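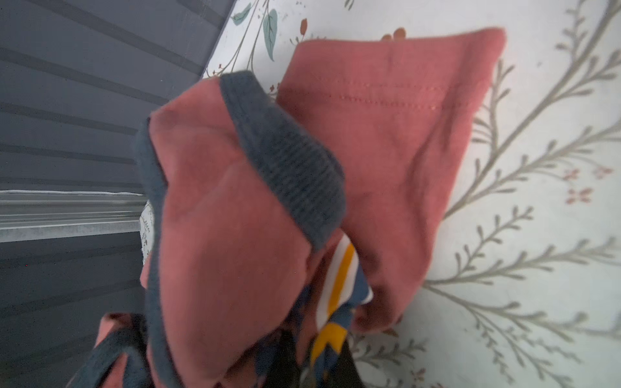
Print this page | E-mail this thread

Day two of teaching Kivus to fold laundry, and I have so many feelings about pink jersey now. I'm on the remote controls, Lamisi Ayaaba is my spotter, and we are up to 47 folds this week!

1/ The trick (if I can call it that) is going slow. My hands want to hurry the way they do at home, and then the arm learns my hurrying too.

2/ Crumpled things are the hardest. You have to hunt for a hem or a cuff before you can do anything, and a navy cuff against pink is a real kindness to tired eyes – I wish every shirt came with one.

3/ Obed Bonsu prefers to take the arm by the wrist and walk it through by hand. He's smoother than me at that, I'll admit it, but my shoulders vote for the controllers.

4/ We want 2,000 folds before we leave Brodthorpe in February. Stripes are next, wish me luck, and if you've got a good way to pinch just one layer of cotton please tell me!

E-mail | Print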